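Findo wrist-view set, README

Findo is a small collection of recordings from an arm that Kwan-ho Chiang and I built in the shared workshop in Adthorpe. We started in February, and most of the parts come from older projects. I write this file so other hobby builders can use the data without asking us everything by e-mail.

Contents

The set has 104 episodes. Each episode is one folder with the wrist video, the joint positions and the gripper opening, plus a short text file with the task name. Joint positions are in degrees. The gripper opening goes from 0 (closed) to 1 (open). Most episodes last roughly 40 seconds. 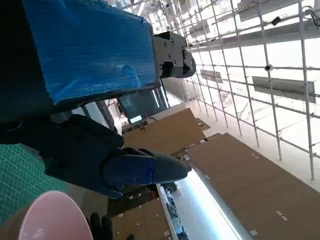

The video and the joint log are started by the same script, but they do not have the same clock. Please use the file sync.csv to align them. In 10 episodes this file is missing, and they are listed in missing_sync.txt. I tried to repair them by hand and the result was not good enough, so I left them as they were recorded.

Calibration

We changed the finger tips one time, and after this the closed position was different by 2 mm. Folders with the ending "_b" are recorded with the new tips. Do not mix the two groups if you need exact grasp width.

Known problems

The exposure is automatic, so brightness can jump when the arm turns to the window side. The last joint has some play. Kwan-ho has printed a new part for it, but it is not mounted yet.

Use

You may use and change the data freely. If you find a mistake, write to me with the folder name and the time in the video.

Linnea Brekke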